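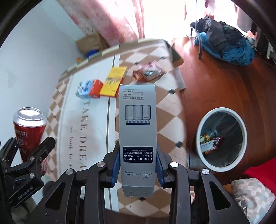
Lectio divina

Lectio divina (Latin for "divine reading", and I say it LEK-tsee-oh, though I've heard plenty of other versions) is an old Christian way of praying with a short piece of Scripture. It grew up in the monasteries and was shaped a good deal by the Rule of Saint Benedict, which sets aside hours of the day for reading. I've kept at it on and off for years, so bear with me if this entry wanders a bit!

The four steps

The usual pattern comes from a twelfth-century Carthusian monk, who pictured it as a ladder. First is lectio, where you read the passage slowly, out loud if the house is quiet. Then comes meditatio, chewing over a word or line that has caught you. Oratio is prayer, your own answer to what you've read, and contemplatio is simply resting in God's presence without saying much at all. Some teachers add a fifth, actio, meaning whatever you go and do afterwards. I tend to slide back and forth between the second and third (my mind is not a tidy ladder), and I've been told that's perfectly fine.

Choosing a passage

Short is best. Psalms and Gospel stories are the favourites, and I'd steer a beginner well away from the genealogies. Anything over 200 words is too much for me in one sitting. Our group at Priltcombe once spent a whole evening on half of Psalm 131, and we still had people wanting to go back to the first verse.

Group practice

In a group, one person reads the passage three or four times with silence between, and people share a word or phrase if they'd like to. The Eltard retreat house runs it this way every November, with 80 places, and they fill up early. There's no debate and no correcting each other, which took me a while to get used to.

Differences from Bible study

Study asks who wrote a text, when and for whom. Lectio leans on that work but has another purpose, and some Protestant writers worry that it leaves too much to private feeling. I think that's a reasonable concern, and I keep a commentary on the shelf for the mornings when I've gone off on a tangent.

See also: Book of Hours; Centring prayer; Rule of Saint Benedict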